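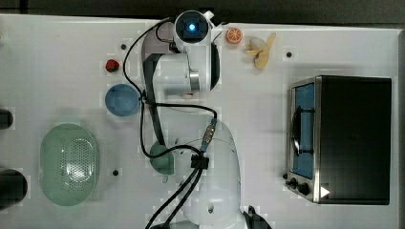

The question concerns the written rules that should apply to a tabletop cell built around a collaborative robot arm, where the arm handles food items and ordinary kitchen articles. Our group at Cuverdale is preparing its first set of bench rules, to be posted next to each cell and reviewed yearly. The arm's cables run along the outside of the links, cross the table in a loop, and come back down over the base, where a clamp gathers several strands together. Fruit, bowls, a colander and a toaster oven share the same white tabletop with the arm, and the cables pass directly beside one of the bowls and over part of another. Two of our reviewers disagree on whether this arrangement is acceptable under good practice. The first holds that a collaborative arm is designed for use near people and objects, and that the bench rules need only set a speed limit and name a responsible operator. The second holds that the layout of the table is itself a safety matter and should be fixed in the rules, including the routing of the cables and the position of the oven.

I would be grateful for guidance on the following points:

- Should the risk assessment cover the arm alone, or the arm together with everything placed on the table?
- Is there accepted good practice for cables that are dressed on the outside of the arm?
- May a toaster oven be kept within reach of the arm if it is used only as an object with a door to be opened and closed?
- What should be said about real fruit, which is handled by the gripper and is replaced as it spoils?

The draft currently contains 38 rules. Several members consider this too many for a posted sheet, and advice on what may safely be removed would also be welcome.

Posted by **Bench Rules, Cuverdale** – Friday, December 2, 2022

---

**Kyrylo Pavliuk**

The second reviewer is correct, and the first is relying on a common misunderstanding. The word "collaborative" describes the application and not the arm. An arm with force limiting may be entirely suitable for work near people, but the finding of suitability is made for the complete installation: the arm, the end effector, the item being held, the fixtures, and the space in which a person may stand or reach. The general standards for industrial robots, ISO 10218 parts 1 and 2, and the technical specification on collaborative operation, ISO/TS 15066, are the usual starting points. Whether they apply to your site as a formal requirement depends on your jurisdiction and on the nature of the work. They are useful in either case as a guide to method.

**Scope of the assessment.** Please assess the table as a whole. A hand caught between the arm and a soft bowl is a different matter from a hand caught between the arm and the side of an oven. The oven is a rigid surface of some height, and it creates a clamping point that is absent when the table is bare. The assessment should therefore list each fixed or heavy object and state the clearance between it and the arm through the full range of programmed motion. Where the motion is not programmed in advance – for example, where an operator guides the arm remotely or a learned policy selects the path – the assessment should use the full reachable space, reduced only by limits that are enforced by the safety controller. A limit set in the application software is not a sufficient basis for reducing it.

**Cables.** External cable routing is common and is acceptable when it is managed. The rules should require the following:

1. Each cable is secured at intervals along the arm, with enough slack for the full rotation of every joint and no more.
2. Strain is taken by a clamp and never by a connector.
3. No loop can catch on a fixture, a door handle or an object being handled.
4. The complete range of motion is checked at reduced speed after any change to the cables.
5. The cables are inspected for wear at the start of each working day, and the inspection is recorded.

With respect to the third item, a cable lying across the working surface should be regarded as an obstacle which moves. It can drag a light bowl, and it can be gripped by mistake. If the loop cannot be shortened without restricting a joint, the rules should designate a strip of the table next to the base as a zone in which no object is placed. In your layout the small green bowl would have to be moved out of that strip, and preferably the blue bowl as well.

**The oven.** An appliance used only for door exercises should have its power cord unplugged and secured out of reach, with a tag stating that it is out of service for cooking. The appliance should be fastened to the table or placed against a stop so that a pull on the handle does not shift it. Should your group later wish to operate the heating element, a new assessment is required. Heat, fire and burns are separate hazards and cannot be added by amending a single line.

**Fruit.** Cut fruit leaves juice on the table and on the gripper. The rules should state that food used at the bench is not eaten, that cut or peeled items are discarded at the end of the session, and that the surface and the gripper fingers are wiped with a cleaning product permitted by the manufacturer of each. Attention should be given to any openings in the tabletop, through which liquid may reach wiring or equipment mounted below. A plug or cover for each unused opening is an inexpensive measure.

**Length of the posted sheet.** I would advise separating the document into two parts. The posted sheet should contain only what a person must know before stepping up to the table. At a previous site I reduced a comparable sheet to 14 lines, and compliance improved noticeably within the first months. The remaining provisions, such as inspection intervals, record keeping, training and change control, belong in a procedure held with the cell file. None of them should be deleted on the ground of length.

---

**Clirnley Workshop**

We keep fruit and dishes on our robot bench all the time and have never had a problem. The arm stops if it touches you. In our view a speed limit and an emergency stop within reach are enough, and long rules are not read. We do recommend a tray under anything cut.

> **Kyrylo Pavliuk** – An absence of incidents is not an assessment, and I would ask readers not to adopt this reply as it stands. Contact detection limits the force of many impacts. It gives little protection if the gripper is holding a sharp item, and a protective stop may leave a person held against a fixture. The rules must state how a trapped person is to be released, and this should be practiced. The recommendation of a tray is a good one.

---

**Safety Desk, Bondarchuk**

The following is offered in addition to the detailed reply by Mr. Pavliuk, with which we agree in substance. Our organization maintains several benches of this type and revised its rules in November. Three matters gave us difficulty and may be of use to your group.

*Change control.* The objects on a kitchen-type bench are changed far more often than the fixtures in a production cell. A rule requiring a fresh assessment for every new object will be ignored within a week. We now keep an approved object list with 33 entries, grouped by weight, material and whether the item has an edge or a door. An operator may exchange one item for another in the same group without approval. An item outside the groups is reviewed by the cell supervisor before it is placed on the table. Glass and knives are in no group and are always reviewed.

*Status indication.* Many arms carry an indicator light, and the meaning of its colors differs between manufacturers and sometimes between models. Our posted sheet gives the meaning of each color for the arm at that bench, taken from its manual. It also states that the light is information only. A person reaching onto the table must first place the arm in a protective stop and confirm it at the control station. Under no circumstances should the color of the light be treated as permission to reach in.

*Resetting the table.* We found that most reaching into the workspace occurred between runs, when the operator put objects back to their starting positions. This step was missing from our former rules altogether. The present wording, which your group is free to use, is as follows:

> The operator shall stop the arm before resetting the table. One person resets the table and the same person restarts the arm. No second person shall restart the arm while any hand is within its reach. Spilled liquid is removed before the restart.

On the question of external cables, we recommend that connectors be kept off the moving portion of the arm where the design permits. Where a connector must rest on or near the base, its locking ring should be checked by hand during the daily inspection, with the arm stopped. We record this with a simple initial in the bench log.

With regard to the number of rules, our own sheet fits on one side of a page in large type. The text was tested by giving it to new staff and asking them to carry out a reset without further instruction. Two lines had to be rewritten after this test, both of them concerning the restart.

---

**Bench Rules, Cuverdale**

Both detailed replies are appreciated. The draft will be divided into a posted sheet and a procedure as suggested, and the wording on resetting the table will be adopted with one amendment to name the shift lead. The oven will be assessed as a fixture. One point remains open: our second site, at Clulteck, shares its benches with another department, and it has not been decided which of the two holds the approved object list. If any member has experience with shared benches, a further reply would be welcome.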